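Simulationspaket Binix für Handhabungsaufgaben: Bewertung aus Sicht der Beschaffung

Prüfbericht der Gerätekommission, Technikum Trokeria

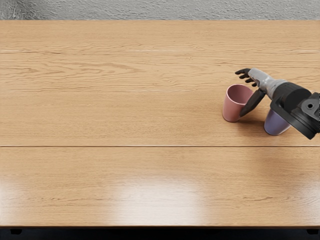 Binix, gerenderte Ansicht der Becheraufgabe: Roboterhand am rosafarbenen Becher, rechts daneben der zweite Becher in Blauviolett.

Das Technikum Trokeria plant für den kommenden Haushaltszeitraum die Anschaffung eines Roboterarms mit mehrfingriger Hand. Vor der Ausschreibung war zu klären, ob ein Teil der Vorarbeiten in einer Simulation erledigt werden kann und welche Mittel dafür einzustellen sind. Geprüft wurde das Paket Binix des Anbieters Kirov in der Ausführung für Lehr- und Forschungseinrichtungen. Die fachliche Leitung lag bei Adwoa Baidoo.

Lieferumfang und Kosten

Die Jahreslizenz kostet 510 Euro je Arbeitsplatz. Enthalten sind die Aufgabenbibliothek, ein Editor für Tischszenen und der Zugang zu den Aktualisierungen. Hinzu kommt eine einmalige Einrichtungspauschale von 2.000 Euro, die im Angebot erst auf der letzten Seite genannt wird. Für drei Arbeitsplätze ergeben sich damit im ersten Jahr 3.530 Euro, in den Folgejahren 1.530 Euro. Schulungen werden gesondert berechnet und sind in diesen Beträgen nicht enthalten.

Die Grafikrechner des Technikums erfüllen die Mindestanforderungen. Einrichtungen mit älterer Ausstattung sollten diesen Posten vorab prüfen lassen.

Eignung für die Planung

Die Kommission hat die Software vor allem daran gemessen, ob sie Fragen beantwortet, die später Geld kosten: Reichweite, Platzbedarf auf dem Tisch, Abstand zwischen den Gegenständen. Dafür ist Binix gut geeignet. In der Becheraufgabe lässt sich erkennen, wie viel Raum Hand und Unterarm über der Arbeitsfläche beanspruchen. Der Arm reicht von rechts herein und verläuft dabei über den zweiten Becher, dessen Rand aus diesem Blickwinkel verdeckt bleibt. Für die Auslegung der Kameraplätze ist das ein brauchbarer Hinweis - eine einzelne feste Ansicht wird für den geplanten Aufbau nicht ausreichen. Im Kostenplan ist deshalb eine zweite Kamera vorgesehen.

Die Darstellung von Holzmaserung, Schatten und Spiegelungen auf der Tischplatte ist sorgfältig ausgeführt. Für die Kaufentscheidung hat dies geringes Gewicht, für die Erprobung von Bildverarbeitung kann es jedoch von Nutzen sein.

Mängel

Kontaktkräfte zwischen Fingern und Gegenstand werden nur als Näherung ausgegeben. Aussagen über die Haltbarkeit der Fingergelenke oder den Verschleiß im Dauerbetrieb sind daraus nicht abzuleiten. Das Handbuch liegt ausschließlich auf Englisch vor. Eine Supportanfrage zur Lizenzübertragung blieb über 31 Stunden unbeantwortet, die Auskunft selbst war dann vollständig.

Das Vergleichsangebot von Akolgo ist in der Anschaffung günstiger, sieht aber keine mehrfingrigen Hände vor und schied aus diesem Grund aus.

Empfehlung

Die Kommission befürwortet die Beschaffung von drei Lizenzen für zunächst ein Jahr. Die Ausschreibung für den Roboterarm soll im November vorbereitet werden, die Ergebnisse aus der Simulation sind dem Leistungsverzeichnis als Anlage beizufügen. Mit Kirov ist vor Vertragsschluss über die Einrichtungspauschale zu verhandeln.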